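# Carpenter ants, part two: finding the parent nest
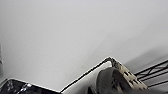

Part one covered telling a carpenter ant from a termite swarmer, so I won't repeat the business about waists and antennae. By the end of that entry I had established that the large black ants in my kitchen were carpenter ants, that they were most active after 10 p.m., and that they were coming from somewhere other than the kitchen. The rest of April went into working out where.

Carpenter ants do not eat wood. They dig galleries in it and push the shavings out through small slits. A mature colony is usually split up. The parent nest holds the queen, the eggs and the youngest larvae, and it needs moisture, so it tends to be in a stump, a dead limb or a wall with a leak. Satellite nests hold workers, older larvae and pupae, and they can be in dry wood. What most people find in the house is a satellite. If you treat the satellite and leave the parent alone, the parent sends more workers.

My house is on the north side of Jisonbridge, on a lot that was wooded until the street went in. There are four stumps on the property and two more just over the line on the Latuheru side. Any of them could have held a parent nest. The builder also buried a fair amount of scrap lumber along the back foundation, which I learned when I put in the downspout extension.

## Following the trail

Workers can travel a long way from the nest, and they prefer edges. They will follow a hose, a fence rail, a cable or the seam between a patio and the lawn. Over time a busy trail gets worn in, and you can see it in short grass as a thin cleared line.

The method is slow. You put out a food they want, wait until they are carrying it, and follow the loaded ones home. I used a dab of honey on an index card for two nights and got very little interest. On the third night I switched to canned tuna in water and had a steady line of workers inside the hour. In spring the colony is feeding larvae and wants protein. Sugar does better later in the year.

Use a red light. A white flashlight makes them scatter or freeze. I have a Hikon headlamp with a red setting that is just bright enough if you kneel. I lost the trail twice, both times at the same point, where it left the siding and went under the bottom course near the hose bib. I had assumed they were entering the wall there. They were coming out the other side of the corner board and going up.

Up meant the cable line. It runs from the corner of the house to the pole, and on the way it touches a limb of the silver maple. I should have cut that limb back years ago. At 11:30 p.m. there were ants going both ways along the cable, and the ones headed for the tree had tuna.

## Counting

I wanted a rough idea of colony size before choosing a treatment, so I stood on the stepladder and counted workers passing one cable clip. In ten minutes I had 76 outbound and 70 inbound. The next night was cooler and I stopped early.

This does not convert to a colony total. Most workers are not out at any one time, and some go out more than once. It does tell you that you have an established colony. A new queen takes several years to build up to that kind of traffic. Winged ants indoors say the same thing – a colony generally won't produce them until it has well over 1,000 workers.

## Confirming the nest

The maple has an old pruning wound facing the fence, at chest height, with soft wood behind it. Under it was a cone of coarse shavings mixed with insect parts. That mix is the best single sign you can find. Powderpost beetles leave something like flour, and drywood termites leave hard little pellets with six sides. Carpenter ant frass looks like what comes out of a pencil sharpener, with legs in it.

I pressed the handle of a screwdriver against the bark and put my ear on it. There was a dry rustle, like cellophane. Tapping the trunk made it louder for a few seconds. Saodah Latuheru heard it from her side of the fence as well and pointed out that her deck posts are closer to the tree than my house is. She has since checked them. No frass, no slits, moisture normal.

## The house side

With the parent nest located, I went back over the house with the moisture meter, a two-pin Grirer. Readings were ordinary along the whole back wall except for one section of sill under the kitchen window, which was high. The window flashing is short on that side. The wood is sound under a probe so far, but that is where I expect the satellite to be, and the flashing has to be fixed no matter what happens to the ants.

I have not sprayed anything. Spraying the trail kills foragers and can push the rest of the colony to relocate, and it ruins any chance of baiting. For the same reason I have kept the repellent cleaner off the kitchen counters.

What I have done:

- Cut the maple limb back from the cable and the roof edge
- Moved the firewood off the back wall and onto a rack
- Pulled the mulch away from the siding
- Dug out the buried lumber I could reach, two wheelbarrow loads

Cutting the limb rerouted the trail within two nights. It now goes down the trunk and along the bottom fence rail, a longer trip and much easier to watch.

Part three will cover bait. I have Bai gel on hand and will be comparing it with a granular product, both placed on the fence rail after dark. I will report the counts at the same hour each night.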